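Open Hours at Perkberg

The Perkberg lab opens to visitors one afternoon each May. The program this year covered manipulation – how a robot picks up, turns and sets down ordinary household goods – and how the training material for that is gathered.

Fiona Halliday ran the first session in the main room. The test arm, called Lindsay, was given 14 parcels of mixed size and asked to move them from a bench to a cart. It completed the run with two regrasps, both on cartons in glossy plastic wrap. Suction holds well on bare cardboard, less well on film that shifts over the surface beneath it. The gripper was then changed for a two-finger unit and the run repeated at a lower speed.

The second half dealt with data. Trikutness, the group's collection project, records people doing chores in real homes from a viewpoint at head height. Each task is short and has a plain name: sort shoes, clear table, move boxes. The current set holds roughly 200 hours. Neema Nzioka, who manages it, prefers cluttered places to tidy ones. A policy trained on a clean bench tends to fail when cables lie on the floor or a carton sits tight against a door frame.

Visitors asked mostly about hands. Nzioka's answer was that the approach matters as much as the grasp: which hand steadies, which one opens, and how far the fingers spread before contact. Labelers mark these phases separately, and a clip is passed on only when 3 of them agree. In the move boxes task, the two hands are labeled on separate tracks.

The lab plans to test the same task on a two-armed machine next.

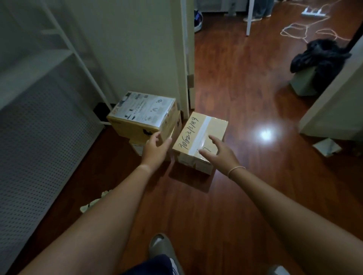

Lâm Kiều writes that agreement between labelers is the easy part, and would like to know how the regrasp rate changes when the cartons start on the floor instead of the bench.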